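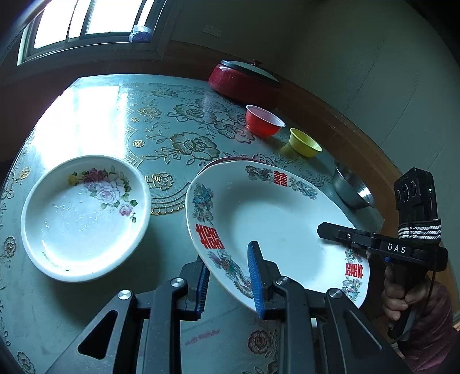
Hotedby asked last month whether the hand-held grippers were safe to keep using on tableware after the fault reported by the Hunell group, and whether the finger pads or the linkage had been to blame. The question was put to the editors in writing, and several sites have since asked much the same thing. The safety office has now closed its review, and its findings are given in full below.

The fault occurred during table clearing at the Hunell site. An operator had lifted a porcelain plate by the rim with the left-hand tool and was turning it on edge when the fingers opened without a command. The plate fell a short distance onto a second plate and both broke. The operator received a small cut while picking up the pieces and did not need treatment beyond first aid. Work with both tools stopped for the rest of the session.

Inspection showed that a screw at one of the linkage pivots had backed out far enough for the arm to shift under load. The finger pads were within limits. The tool had completed 1000 grip cycles since its last service, against a service interval of 300. The log sheet had been carried over from an earlier tool and showed a count of 70, so the overdue service was not noticed at the morning check.

A second matter came up in the course of the review. The operator had reached for the broken pieces while still holding the other gripper. The existing instructions covered dropped items but made no mention of breakage, and the office considers this a gap in the instructions. No fault has been assigned to the operator.

The following measures apply to all sites, including Pîrvu and Etance:

Each gripper will have its own log sheet, marked with the serial number of the tool. Sheets may not be transferred.

Pivot screws will be checked by hand before each session and tightened to the value in the service guide. A tool with visible play in the linkage is to be tagged and set aside.

When glass or porcelain breaks, both tools are to be put down before anything is touched. Pieces are collected with a brush and pan, and cut-resistant gloves are to be kept within reach of every table.

Porcelain may be used again at sites that have confirmed the first two measures in writing. Until then, plastic or metal items should be substituted. Pîrvu has already sent its confirmation. Reports of loose screws or unexpected opening should be sent to the safety office on the same day, even where nothing was broken.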